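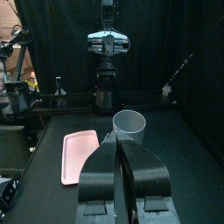 Budget post, part two

Wednesday, July 6, 2022

Quick one, I have 5 tabs of quotes open and the purchase request has to go in before August. Writing it down here mostly so I stop redoing the same math on the backs of envelopes.

Where things stand. The arms are paid for. That part felt huge last year and now it feels like the easy part. One line on a quote, somebody signs, done. What eats the money is everything hanging off them. Cables. Brackets. Fingertips. Curtain fabric, even. I had no line for curtain at all in the first version of the spreadsheet, so it went under "misc" and misc is now embarassing.

So the new sheet has separate lines for:

Frame and table, from Geddes. Quote came back at $3509 with delivery. Higher than I wanted. I asked for the same thing without the side panels and it barely moved, so panels stay.

Spare gripper fingers, Holinex. A set of 8. I want them on the shelf and not on order. Their lead time has changed twice since spring and I'm done guessing.

Tip coverings. Cheap each, but they get ragged and then you're picking at them with tweezers in the middle of a run. Buying a bag. Not going to pretend I know how many.

Cameras. Undecided, see below.

Service plan on the arms through Dornis. $2000 for the year. Went back and forth on this one all of last week. The argument against is that we fix most of our own stuff. The argument for is the wrist joint, I don't want to open a wrist joint. Leaning yes.

Props. The cup, the tray, the little colored things we pick up and put down. Out of my own pocket so far, kitchen aisle mostly. Should be a real line. Small line.

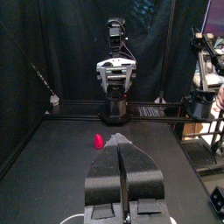
On the cameras. The temptation is to buy the nice ones for everywhere. But the wrist ones take the abuse, they ride along with the gripper and get knocked, and I would rather have three okay ones in a drawer than one good one and a sad face. The one looking at the whole table can be nicer since it just sits there. Have not priced mounts. Mounts always cost more than I think, last time I ended up printing them and then printing them again.

Cables too. Every time I plan cables I measure the straight line between two points, like a fool, and then the arm moves. This time I'm measuring with the arm stretched all the way out and adding slack on top. Same goes for wherever a cable has to loop around a joint. Order long. Tie up the extra.

Software. Trinenum wants to move us to a per-seat license and I'm waiting to hear what happens if we just don't. If the answer is "nothing until renewal" then it comes off this request completely and turns into next year's headache.

Things I left out of the first budget, for anyone doing there own:

shipping on heavy stuff
power strips, decent ones
a second emergency stop
time. Two people standing at a table for a week is money even if it isn't on the sheet

Also light. We lost most of a day to glare before the dark cloth went up around the table. A matte top helps as well. If you're pricing a tabletop, ask for matte, and ask before they cut it.

And leave room at the sides. I drew the floor plan with the arms folded up and it looked so roomy. Then you open them toward each other and add a person with a screwdriver.
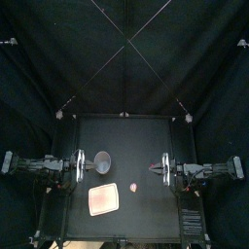 One reader wrote in after part one to say the service plan is a waste and the same money should go into a complete spare gripper, sitting in a box, ready to bolt on. Downtime is what costs you, the comment went, and a plan doesn't put a part in your hand on the same day.

Fair. I've been chewing on it. It would only cover the gripper end though, and my worry is one joint further back. Asked Dornis for a price on a spare wrist, no answer yet. If that comes in under the plan I'll switch and say so in the comments.

Still to do before I send this thing off: mounts, the camera count, a call to Geddes to see if delivery can be split from the frame price. And somebody has to measure the door.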